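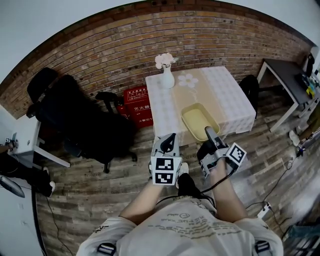
Hand-held devices with white and gray plastic bodies and black handles, one in each hand

Housing (product casing)

A housing, also called a casing, shell or enclosure, is the outer body of a tool, appliance or instrument. It holds the working parts in place, keeps fingers and dirt away from them, and gives the user something to grip, carry or set down. Housings are made of metal, wood, rubber, ceramic and plastic. Plastic is the usual choice for small household goods.

The word is used somewhat loosely. In the radio and television trades the outer body was long called a cabinet, and in clock and watch making it is still called a case. Makers of power tools tend to say housing or shell. A frame is different, being the structure that carries the load. In many small products the housing also does the work of the frame, and the two words are then used for the same part.

History

Early household machines often had no housing at all. Hand-cranked mincers, sewing machines and desk fans were built on cast iron bodies with most of the moving parts in the open. Covers were added piece by piece, first over gears and belts, then over electrical parts.

Electric goods made the closed housing common. A live part had to be kept out of reach, and a metal cover could itself become live if a wire came loose inside. Molded plastics offered a way around this. Phenolic resin, a hard and brittle material usually sold in brown or black, was brought to market in the early twentieth century and was used for plugs, switches, telephones and radio cabinets.

The Brerus works in Larnlow opened in 1909 as a maker of wooden instrument boxes. It turned to pressed resin covers for electrical meters and later to full appliance shells. At its largest the works employed 700 people. Its early meter covers are still found in older buildings in the town, usually with the maker's name pressed into the inside face of the lid. A smaller firm, Leite, made the steel molds for Brerus and continued as a toolmaker after the Larnlow works stopped pressing covers.

Softer and tougher plastics replaced resin in most products after the middle of the century. They could be colored all the way through, took fine surface detail, and could survive a fall that would crack an older shell.

Materials

ABS is widely used for small appliances and office equipment. It molds cleanly, has a fair resistance to knocks and can be given a matte or a glossy surface. Polycarbonate is stronger and can be made clear, and is often blended with ABS. Polypropylene is cheaper and slightly waxy to the touch, and is common in kettles and garden goods. Glass-filled nylon is used where the housing must also carry a load, as in drills and saws.

Aluminum and magnesium are used for cameras, laptop computers and better hand tools. They carry heat away from the parts inside, but cost more to finish. Sheet steel remains normal for large appliances such as washing machines and ovens.

Light plastics can yellow with age. The change depends on the plastic, the additives in it and the amount of sunlight and heat it has met. Two halves of the same shell may yellow at different rates if they were molded from different batches.

Construction

Most plastic housings are injection molded. Melted plastic is forced into a closed steel mold, cools, and is pushed out by pins, which may leave small round marks on the inner face. The walls are kept thin and even. A thick section cools slowly and tends to sink, leaving a shallow dent on the outside.

A common form is the clamshell, in which 2 halves meet along a seam and are joined by screws, clips or both. Screws run into hollow posts known as bosses. Thin ribs stiffen the flat areas. The seam usually has a lip on one side and a groove on the other, which lines up the halves and hides small gaps.

Short runs are made in other ways. Sheets can be cut and folded, or heated and drawn over a form, and single pieces can be printed. A shop at Furkum made printed and vacuum-formed housings in runs of up to 300 pieces, mostly for laboratory scales and hearing test equipment.

Openings and vents

Few housings are fully closed. Openings are needed for switches, cords, lights and moving parts, and many products need air to pass through. Vents may be round holes, slots or a grille of parallel slats. Narrow openings keep out fingers and larger debris, though they are harder to clean once lint has settled in them.
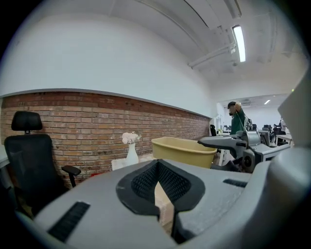 Curved gray plastic housing with a black slatted vent grille and a second, smaller vent slot

A vent may be molded as part of the shell or made as a separate insert. A separate part can be in a different color or material, and it can be changed without replacing the whole body. Slats are sometimes angled so that there is no straight path to the inside. On outdoor equipment the openings are often placed facing down to shed rain.

Cords pass through a flexible sleeve or a clamp, so that a pull on the cord does not reach the wiring.

Color and surface

White, gray and black are the usual colors for equipment meant to be sold over many years. Gray hides dust and light scuffs better than white. Handles and other gripped areas are often darker than the body, or covered in a softer plastic molded over the hard shell. A fine texture on the surface makes scratches and mold marks harder to see.

Repair and disposal

Screwed housings can be opened and closed many times. Clips are quicker to assemble but may break when pried apart, and glued or welded seams normally have to be cut. Screws are often hidden under rubber feet or labels.

For recycling, larger plastic parts carry a mark on the inside naming the material. Metal inserts, labels and overmolded grips have to be removed before the plastic can be ground up, and mixed shells are often burned or sent to landfill instead.

See also

Bezel
Clamshell design
Grommet
Injection molding
Louver

This page was last edited on 14 Mar 2018.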